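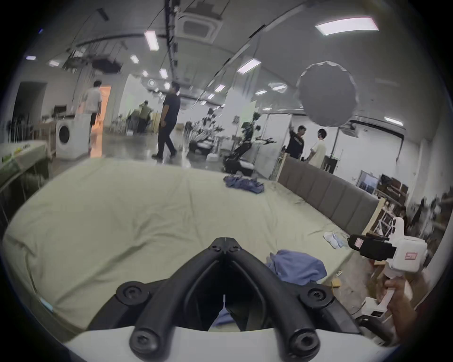 Which of the two finger shapes is better for picking up soft things like clothes?

The straight fingers with the pointed tip were better for thin cloth in our trials, and the curved fingers were better for hard objects. For thick clothes the difference was too small to decide.

Project report: Finger shapes for a hand-held gripper
Author: Nkechi Afolabi
Submitted Wednesday, August 4, 2021

1. Background

In the course we were asked to choose one part of a manipulation system and compare two versions of it. I chose the fingers. The data for our arm is collected with hand-held grippers, which a person carries and closes by hand while a camera on the tool records the movement. If the fingers are not suitable, the person makes many small corrections, and these corrections are also learned later by the arm. I wanted to know how much of this comes from the fingers and how much from the person.

The two finger sets have the names Okeo and Kadlec in our group. Okeo fingers are straight and come to a point. Kadlec fingers have a curve and a wider contact surface. Both sets fit on the same housing, and it takes two screws on each side to change them.

2. Method

We used a bed as the work surface. A table would be easier, but the mattress gives way when the fingers press on it, and this is the situation in which the earlier group (the Moketti project) had most of its failed grasps. The wide lens of the camera sees almost all of the bed, so the operator does not need to aim the tool very exactly.

Each finger set was used for 600 grasps, 400 on cloth and the others on small hard objects. The operators changed places after every 30 grasps, so that a tired hand would not be counted against one set only. A grasp was good if the object was lifted, held and put down at another place on the bed without a second attempt. If the operator had to open the fingers and try again, we wrote it down as a retry, also when the second attempt was good.

For part of the trials two people worked at the same bed, each with one gripper. One person held the cloth at one corner and the other looked for the opposite corner. I did not mix these trials with the single ones because the rules for a retry are not so clear when two tools are involved. 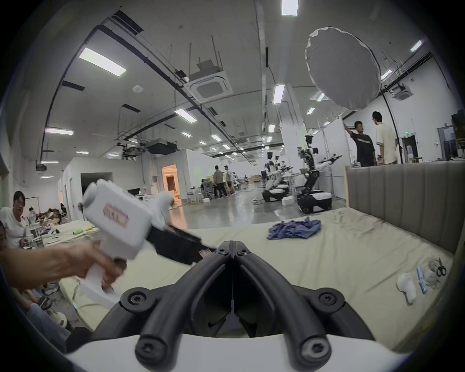
Figure 2. Two-gripper trial on the bed, with cloth and small objects.

3. Results

Cloth. The Okeo fingers could take one layer of a thin shirt and leave the layer below on the bed. The Kadlec fingers often took both layers, or they took a piece of the sheet together with the shirt. With a thick garment both sets worked well, and the retries were nearly equal.

Socks. A folded sock was the easiest object for both sets. I would not use it again in a comparison.

Hard objects. Here the Kadlec fingers had fewer retries. A glass jar turned between the Okeo tips when they closed above the middle of the jar. Scissors were difficult for both. When the handles were flat on the sheet, the operators pushed the fingers down into the mattress to get under them, and I am not sure the arm can repeat this movement safely.

Two grippers. The main problem was not the fingers. When both tools came near to the same garment, one tool covered the view of the other, and the operators waited for each other. The recordings became longer, and for some of them we could not decide afterward which tool had made the first contact.

4. Problems

The screws of the Okeo set became loose during the second session. I noticed it only when the tips did not meet anymore. The grasps from the end of that session were repeated, and after this we checked the screws at every change of operator.

The labels on the grippers should be the same in the recordings and in the log. In my first log they were not, and I lost one afternoon to put the files in the correct order.

5. Next steps

I would like to test a third shape, with a curved body and a narrow tip. The drawing is finished, and the Dunden workshop can print it in December. The same objects should be used, without the sock and with one more garment of thin fabric. The log sheet and the cutting list for the recordings are in the project folder, under "fingers".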